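To: Norkerby residents' list
From: Baltazar Solís, Household Services
Re: Fruit plates in the shared lounge

The office has reviewed the question quoted below and offers the following reply.
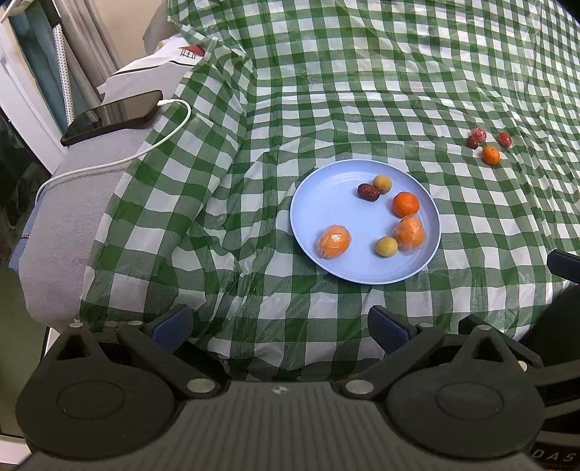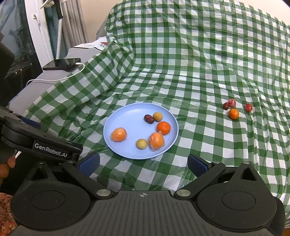

Fruit plates will continue to be set out in the lounge through the end of April 2019. Residents are asked to take from the plate first and to leave any fruit placed beside it on the checkered cloth for the evening refill. Mandarins and other fruit wrapped in plastic film, such as the two orange ones on the blue plate, may be carried to rooms. Unwrapped fruit should be eaten in the lounge. The cloth is to be wiped down after use and left in place.

Requests for other fruit may be sent to this list.

Baltazar Solís
Norkerby Household Services

On the earlier date, the Escobedo wing wrote:
> Several of us on the second floor would like to know
> whether the fruit may be taken upstairs, and whether
> the dried jujubes will be offered again in October.
> There are 20 of us at present.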